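Lista de revisión – pisos amueblados Endatdale
Versión de julio. Sustituye a la anterior, tirad las copias viejas

Marcar OK / PENDIENTE / NO PROCEDE. Si ponéis PENDIENTE, escribid qué y quién lo lleva. Una casilla en blanco cuenta como no revisada y toca volver. Comentarios debajo de cada bloque, breves, los paso yo a limpio el viernes.

1. Entrada y rellano

Puerta cierra sola hasta el resbalón – OK
Cerradura gira sin forzar por los dos lados – OK
Mirilla – OK
Luz del rellano – PENDIENTE, parpadea. Avisado a la finca
Hoja de teléfonos de emergencia detrás de la puerta – PENDIENTE, es la antigua, el número de Jandavis ya no es ese
Felpudo plano, sin esquinas levantadas – OK

Comentario: lo de la hoja pasa en más pisos. Imprimir todas de una vez y listo.

2. Cuadro eléctrico

Diferencial salta al pulsar el botón de prueba – OK
Rearma a la primera – OK
Circuitos rotulados – PENDIENTE. "Cocina" y "baño" están cambiados. Lo probé dos veces
Tapa del cuadro entera y con sus tornillos – OK
Nada colgado delante ni apilado debajo – OK

Comentario: el rotulado parece tontería hasta que alguien corta el circuito que no es y se pone a cambiar un enchufe. Etiquetas nuevas, a máquina, nada de rotulador.

3. Detectores

Detector de humo del pasillo, Timach, pitido de prueba – OK
Detector de humo del salón – OK
Fecha de sustitución legible en la carcasa – OK en el pasillo, PENDIENTE en el salón (pintada por encima, habría que matar al pintor)
Detector de CO junto a la caldera – OK
Altura y distancia a la pared según hoja – OK

Comentario: el del salón se cambia, no se rasca la pintura.

4. Lavado y secado

Lavadora y secadora en columna en todos los pisos de este lado. Es el bloque que peor se rellena, así que despacio.

Kit de unión entre los dos aparatos montado y apretado – OK
La columna no cabecea al empujarla con la mano arriba – OK
Patas niveladas, las cuatro apoyan – OK
Puerta de arriba abre y cierra sin rozar – OK
Filtro de pelusa limpio – PENDIENTE
Junta de goma de la lavadora sin moho ni cortes – OK
Mangueras de toma sin bultos, fecha escrita en la etiqueta – PENDIENTE, sin fecha
Llave de paso accesible sin mover el aparato – OK
Enchufe propio, sin regleta ni ladrón – OK
Suelo sin manchas ni lamas hinchadas junto al zócalo – OK
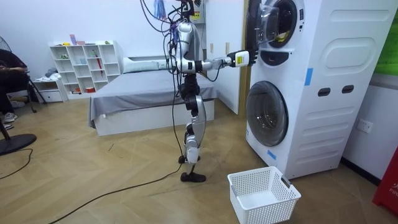
Kirsty Cowie: el filtro lo limpiamos nosotros en cada salida y a los pocos días está otra vez lleno. O ponemos un cartel en la puerta de la secadora o lo metemos en las normas de la casa, pero así como está la casilla va a salir PENDIENTE siempre y al final nadie la mira.

De acuerdo con el cartel. Pequeño, en dos idiomas, pegado en la puerta de la secadora y no en la pared. Y la casilla se queda. La pelusa acumulada arde, y detrás del filtro también se mete, de modo que una vez al año se saca el alojamiento entero y se aspira. Eso no lo hace el inquilino.

Mangueras: el criterio es cambiarlas a los cinco años aunque tengan buena pinta. Sin fecha en la etiqueta se dan por viejas. Ostrowski las cambia en la misma visita que la caldera, pedírselo al reservar porque si no no trae material.

5. Cocina

Goma de gas dentro de fecha – NO PROCEDE, inducción
Placa sin grietas – OK
Filtros de campana – PENDIENTE, grasa
Manta ignífuga en su funda y a mano – OK
Extintor, aguja en verde, precinto puesto – OK
Extintor colgado, no en el suelo – PENDIENTE, otra vez en el suelo detras del cubo
Cajón de cuchillos con su bandeja – OK
Enchufes de encimera separados del fregadero – OK
Sifón seco al tacto – OK

Comentario: el soporte del extintor está bien puesto, es que lo descuelgan para meter el cubo. Mover el cubo.

6. Baño

Agua caliente en grifo, termómetro, dejar correr – OK
Desagüe de ducha traga bien – PENDIENTE, lento
Barra de apoyo firme – OK
Extractor arranca con la luz – OK
Silicona sin despegar – PENDIENTE, esquina izquierda
Alfombrilla antideslizante – OK, nueva

Comentario: si el piso ha estado cerrado, abrir todos los grifos antes de nada, ventana abierta, y dejar correr. Anotar la hora de inicio. Hay quien lo apunta al final de memoria y no cuadra con nada.

7. Dormitorios

Ventanas con limitador de apertura – OK
Cordones de estores recogidos en su pieza – PENDIENTE, uno suelto
Armario anclado a pared – OK
Camino de la cama a la puerta sin cables cruzados – mirar en cada visita, cambia según quién esté
Lámparas de mesilla, cable sin pelar – OK
Somier sin láminas rotas – OK
Radiador no tapado por cortina – OK

Comentario: el cordón suelto es de los que se corrigen en el momento, no se apunta y se deja. Llevad piezas en la bolsa, en el almacén hay una caja con casi 30.

8. Suelos

Madera en espiga sin piezas levantadas – OK
Perfil de transición con el baño atornillado – PENDIENTE, baila
Alfombras con malla antideslizante debajo – OK
Marcas profundas o quemaduras – no

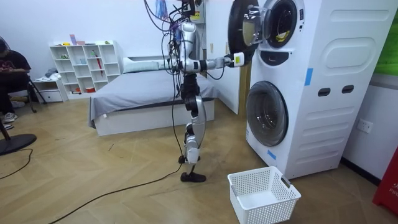
¿Hay que repasar el par de apriete del kit de unión en cada visita o basta con empujar la columna?

Basta con empujar, siempre que sea con la mano abierta, arriba, y por delante y por un lado. Si se mueve algo, se aprieta y se anota. Después de cualquier traslado o reparación, aunque sea moverla un palmo para sacar un calcetín, se revisan los tornillos uno por uno.

Sigo.

9. Caldera y agua

Presión en frío dentro de la marca – OK
Última revisión a la vista, pegatina – OK
Salida de humos sin obstruir por fuera – no visible desde la calle, pedir foto a Ostrowski
Llave general localizada y gira – PENDIENTE, dura. No forzar, me quedo con la maneta en la mano como la otra vez
Bandeja bajo la caldera seca – OK

10. Terraza y zonas comunes

Barandilla firme en toda la longitud – OK
Macetas por dentro, no colgadas hacia fuera – OK
Sumidero sin hojas – OK
Puerta del trastero cierra – PENDIENTE
Escalera de emergencia libre – OK el día de la visita, pero había una bici. Nota dejada

Resumen del piso 17

Urgente, esta semana: hoja de teléfonos, extintor a su sitio, rotulado del cuadro, cordón del estor.
Con la visita de Ostrowski: mangueras, llave general, desagüe de la ducha.
Puede esperar: silicona, perfil del baño, filtros de campana, trastero.
Detector del salón: pedido ya a Timach, se monta en cuanto llegue.

Comentarios recibidos a la lista

Sunita Van Dusen: en el bloque 6 pondría la temperatura que se espera, porque cada uno apunta un número y luego no sabemos si es mucho o poco.

La pongo en la versión siguiente, al lado de la casilla, con el hueco para escribir la lectura.

Sunita Van Dusen: ¿y la firma? Antes había una línea al final y ahora no la veo.

Se borró al pasarla de formato, perdon. Mientras tanto firmad al pie a mano, con la hora de entrada y la de salida.

Kirsty Cowie: los pilotos de los detectores no se ven con el sol de la tarde. Yo voy antes de las diez y me ahorro la escalera.

Bien visto. El botón se pulsa igual, con el palo telescópico. Está en la furgoneta, detrás del asiento, y devolvedlo ahí.

Firma: ____________ Entrada: ______ Salida: ______
Pendientes comunicados a Jandavis: sí / no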